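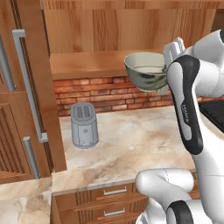 Locking a city out of its own page this close to a vote was a mistake whichever side asked for it, a reader wrote under our first report on the Fuvbridge account, and the company should say so in public.

The social media service Widow restored the official account of the city of Fuvbridge on Saturday after keeping it locked for nearly 39 hours over posts about a ballot measure that goes to voters in June.

Barrios, the company that owns Widow, said the account broke its rules on paid and coordinated political messages. The city said the posts were ordinary notices about how and where to vote, and that it had paid for none of them.

Widow removed 26 posts from the account when it was locked. By Saturday evening most were back. Three were still missing, and the city said it had not been told whether they would be returned.

"We had no way to tell people the page was down except to put it on our website and tape a sheet to the front door," the mayor's office said in a statement. "Some residents thought we had deleted the posts ourselves."

The ballot measure would let the city issue bonds to repair storm drains and rebuild part of the river wall. It has split the city council and has been argued over on Widow for most of the spring. City offices are allowed to give out facts about a measure under state law but may not tell people how to vote.

That line is at the center of the dispute. Opponents of the measure have said for weeks that the city's posts leaned in favor of it. One of the posts removed showed a street under water with the words "Know what's on your ballot." Another linked to a page on the city website listing the repairs the bonds would pay for.

The main group against the measure said it had reported several of the posts to Widow but had not asked for the account to be locked.

"We wanted the posts labeled," the group said in an email. "We think the city should be able to post about trash pickup and road closings like it always has."

The campaign in favor of the measure, which is separate from the city, called the lock unfair and said it had left older residents without the polling place list they had been told to look for online. It said its own account was not affected.

Barrios would not say how many complaints it had received or who had made them. In a written answer to questions, the company said a city account is treated as a political account during an election if it posts often about a measure on the ballot. Political accounts on Widow must file a form naming the person responsible for them. Fuvbridge had not filed one.

"The account was limited under our normal rules and was restored once the form was received," the company said. "We do not take a position on local measures."

The city said it did not know the form existed. It said the notice it received on Widow gave no reason beyond "election rules" and contained a link that led to a general help page. Staff sent in an appeal the same night and got an automatic reply. A second appeal was sent in the morning, and a person from Barrios called the city that afternoon.

The form was filed on Friday. It asks for a name, a title, a mailing address and a copy of a government ID, and the city attorney spent part of the day deciding whose name should go on it. In the end the clerk's office was listed, with the clerk signing as the responsible person.

Access came back in stages. The page could be seen again first, then staff were able to post, and private messages were turned on last. Messages sent by residents during the lock did not arrive and will not be recovered, the city said. It asked anyone who had written in about a permit, a water bill or an absentee ballot to write again or call.

The first post after the account reopened was dated Sat 15 May and listed weekend hours for the ballot drop box at the library. It drew a long string of replies, many of them about the lock and a few about the library's parking lot.

The county elections office, which runs the vote, said its own account on Widow was not touched. It said polling places and deadlines had not changed and that voters could find them on the county site or on the mailed notice. The office said calls from Fuvbridge rose while the account was down, mostly from people asking whether the election had been moved. It has not.

Other cities in the county said they were checking whether they needed to file the same form. Two said they had now done so. One of those said it had no measure on the ballot in June but did not want to take a chance.

Widow changed its election rules last year after complaints that anonymous accounts were being used to attack candidates in small races, where a few dozen votes can decide a seat. The new rules cover candidates, campaigns and what the company calls "accounts with a sustained interest in a ballot question." The rules do not mention cities, counties or school districts by name.

Barrios said it was reviewing that wording. It did not say when the review would be finished or if any change would come before the vote.

Members of the council were divided on what to do next. Several said the city should stop posting about the measure until the election is over and leave that job to the county. Others said that would punish the city for doing what the law allows. The matter is on the agenda for the next regular meeting, and the public will be able to speak.

The council is also expected to discuss whether the city depends too much on one service. Fuvbridge gave up its printed newsletter to save money and has used Widow for most of its notices ever since, including boil-water warnings and snow emergencies. Its email list is small by comparison and had not been used since the winter.

During the lock, the city opened an account on Zarnirov, a smaller rival service, and posted the polling place list there. It plans to keep that account open and to put the same notices on both. Zarnirov has no special rules for ballot measures, though it does ban paid political posts.

A lawyer for the city has asked Barrios in a letter for copies of the complaints, the names of the rules each removed post was said to break, and the return of the posts still missing. The letter does not threaten a lawsuit. The mayor's office said it would wait for an answer before deciding on anything further.

The missing posts include the one with the flooded street. The others are a short notice about a public information session and a reply to a resident who had asked what the bonds would cost the owner of an average house. The city said the reply used a figure from the county's own voter guide.

The information session will go ahead as planned at the high school. The city said anyone who cannot attend may ask for the slides by mail - there is no charge - or pick up a copy at the clerk's counter during normal hours.

Early voting on the measure has already begun by mail. Ballots must be signed, and those returned by drop box must be in before the polls close.

Share | Print | Save
26 comments

Home Local Elections Business Weather Contact

More in Elections
River wall bond: what the Fuvbridge measure says
County mails second notice to absentee voters
School board candidates agree to June forum
Zarnirov adds verified pages for local governments
Letters: Should cities post about ballot measures?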